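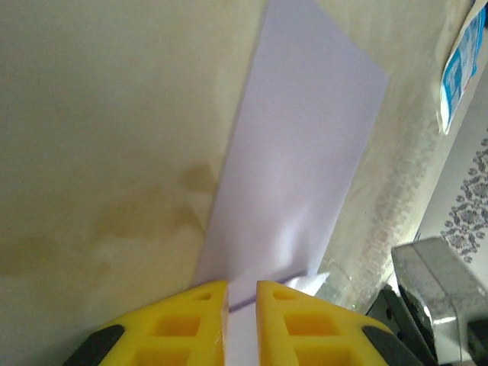 What We Set Out to Do

Our project started with a very plain question that Jamie Fairclough asked over lunch in January: how do you fold a long sheet of paper into thirds so that it goes into an envelope neatly, and why do so few of us get it right the first time? We laughed about it, and then we both tried it with a flyer from the hallway, and neither of us came anywhere near. By the end of lunch we had our topic for the Mellor workshop course, and I am still very glad we picked it (even if my roommate has stopped asking how the folding is going).

This report was written by Cauã Assunção, with the folding notes kept by Jamie and checked by both of us. It was handed in on Feb 11, 2026.

The Paper

We wanted a colored paper because creases show up so much better on it. White copy paper is fine for practice, but under a bright lamp the fold lines nearly disappear and you end up tilting the sheet back and forth to find them. Pale lavender turned out to be a lovely choice. It is light enough to write on and a crease stands out on it as a thin line, sometimes brighter and sometimes darker depending on where the lamp is.

The supply room sells a brand called Kallalora, which comes in big sheets that we trimmed into long strips. We also tried a heavier one called Roleo, and I really wanted to like it, but it cracked a little along the fold and Jamie pointed out, quite rightly, that nobody wants a cracked letter. We went back to the Kallalora for everything after that.

How We Folded

We tried two methods. In the first, you bring the bottom end up by eye, slide it until the open part looks the same size as the folded part, and then press. In the second, you roll the sheet loosely into a flat S, even up the edges while it is still soft, and only then press down. My grandmother folds all her letters the second way, and I had always assumed it was just her way of being patient.

For each test we made a batch of 10 sheets with one method, took a break, and made another 10 with the other. We swapped who went first, since Jamie has steadier hands than I do and we didn't want that to decide the whole thing. Pressing was done with the side of the thumb, starting in the middle and moving out to the edges. Starting at one edge pushes the sheet crooked before you notice.

Leaving a long sheet at an angle to the table edge also helped more than we expected. When it is square to the table you tend to trust the table, and the table is no help at all once the paper has shifted.

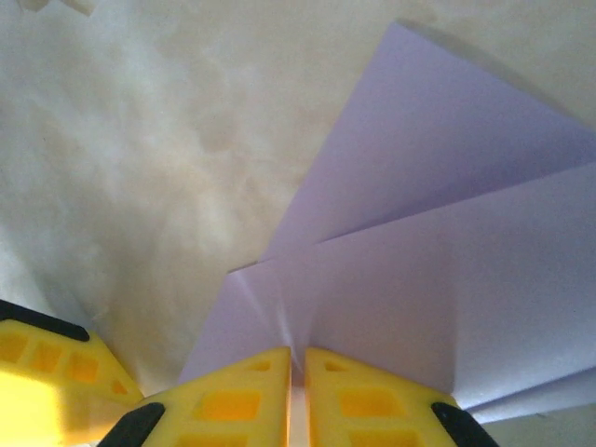
The trouble nearly always comes with the second fold. By then any small slant in the first one has been doubled, and the panels want to fan apart instead of lying on top of each other, so you get a corner poking out where you hoped for a nice straight side. With the by-eye method we had to open up and redo a good many sheets for exactly this reason. Once a sheet has a wrong crease in it, the paper remembers, and the new fold likes to slip back into the old line.

What We Found

The soft S method won, and we both agreed on it, which doesn't happen every week! It felt slower at the start, but there was much less redoing. Out of our last batch of 10, 9 went into the envelope without any trimming or coaxing. The by-eye method never did as well for either of us, although Jamie got quite close on a good afternoon.

We also learned that being tired matters a great deal. The sheets we folded late in the evening were worse in both methods, and our notes from those evenings are not much tidier than the folds.

What We Would Change

If we did this again, we would ask more people to fold, including some who had never thought about it before. Two people who have been talking about creases for weeks are probably not a fair sample. We would also like to try folding into four panels, and Jamie wants to see whether a ruler laid across the sheet makes a cleaner line than a thumb does.

Our thanks to the front desk at Himendale Hall for letting us have the big table, and for the envelopes.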